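Standing plates in a wire rack

A wire rack keeps plates upright, so you can take one without lifting the whole pile. Wipe the table and the rack first, then set the rack well back from the front edge.

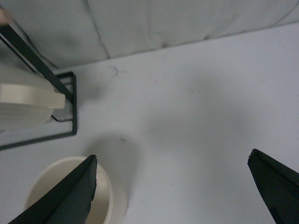 Load from one end and keep plates of the same size together. Lower each one in by its rim — don't drop it — and check that it stands on the bottom rail. Stop at 35 cm of plates, even on a long rack. If the rack rocks, take two plates out and try again.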